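Coutinho House – Kitchen and Dining Room Inspection
Checklist with comments, October
Inspecting officer: Cauã Miranda
Areas covered: main kitchen, servery, dining room, dry store

Items are marked Satisfactory, Action or Not applicable. Comments are to be read together with the previous report, copies of which are held in the site office.

1. Access and exits
1.1 Final exit door opens fully from inside. Satisfactory.
1.2 Exit route clear of stored items. Action. Two folded trolleys were standing in the passage beside the dry store. The passage must remain at least 1000 mm wide along its full length.
1.3 Exit signs lit. Satisfactory.
1.4 Door between servery and dining room closes on its own. Action. The door stops short of the latch and has to be pushed. Closer to be adjusted.

2. Fire equipment
2.1 Fire blanket mounted and within reach of the hob. Satisfactory.
2.2 Extinguishers in date. Satisfactory. The tag on the servery extinguisher is hard to read and should be rewritten at the next service.
2.3 Staff on duty able to describe the alarm procedure. Satisfactory. Both members of staff questioned gave the correct assembly point.

3. Food storage
3.1 Refrigerator temperatures recorded twice daily. Action. The afternoon entry is missing on several pages of the log. Supervisors are reminded that a reading may not be filled in afterwards from memory.
3.2 Raw and cooked foods kept apart. Satisfactory.
3.3 Dry goods off the floor and in closed containers. Satisfactory, with the exception of one opened sack of rice, which was moved during the visit.
3.4 Fruit and vegetables checked daily and damaged items removed. Satisfactory.

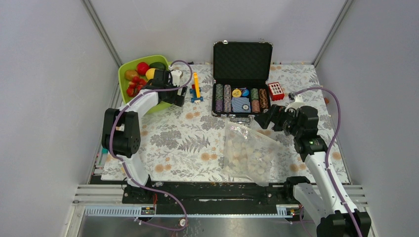

3.5 Delivery notes signed and filed. Satisfactory. Notes from Brultetti are now kept with the others, as requested last time.

4. Surfaces, cloths and table coverings
4.1 Worktops free of cracks and open joints. Action. The sealant behind the large sink has lifted at one end.
4.2 Table coverings clean, and not hanging low enough to catch a foot or a chair leg. Satisfactory. Wiping down between sittings is carried out as described in the kitchen handbook.
4.3 Separate cloths used for raw food areas. Satisfactory.

5. Electrical
5.1 Portable appliances tested and labelled. Action. Of 18 appliances listed, 16 carry a current label. The remaining 2 – a hand blender and a kettle – are to be withdrawn until tested.
5.2 No damaged flexes or plugs. Satisfactory.
5.3 Extension leads not used as permanent wiring. Satisfactory.

6. Floors and drainage
6.1 Floor dry and free of grease at time of visit. Satisfactory.
6.2 Floor drain covers secure. Action. The cover nearest the dishwasher rocks underfoot. Mostivora have been asked to quote for a replacement; until it is fitted, the cover is to be marked.

Follow-up
Items 1.2 and 5.1 are to be dealt with at once and confirmed in writing to the inspecting officer. All other actions are to be completed before the next routine visit. Queries about this report should be addressed to the Clistaneo premises office.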